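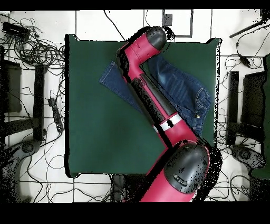

Blue denim jeans, folded, on a dark green mat.

Hoswood Garment Storage Carton, Model 296

The Hoswood 296 is a flat-packed carton for the long-term storage of folded trousers, jeans and workwear. It is supplied to museums, uniform stores and rental houses in packs of 10 or 40.

Each carton is made from unbuffered, acid-free board and closes without glue or staples. The lid lifts fully away — there is no hinge to wear out — and the label panel accepts pencil or ink. 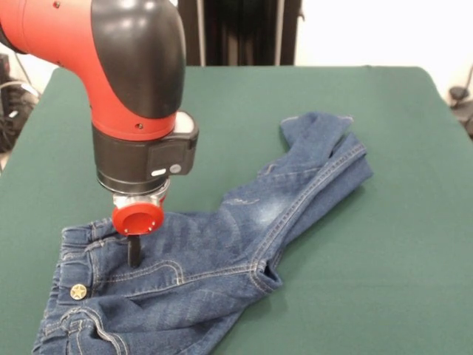
Denim on a green felt surface.

Garments should be clean and fully dry before packing. Heavy items belong at the bottom, with tissue placed inside each fold. Zippers and metal buttons should be covered. Tissue is sold separately under order code 913.

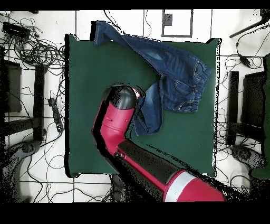
Reading time: 1 minute

Cartons ship within the continental United States. Orders for mixed sizes should be sent in writing to Rakiya Ugwu, Institutional Sales. Unopened packs may be returned within 40 days of delivery.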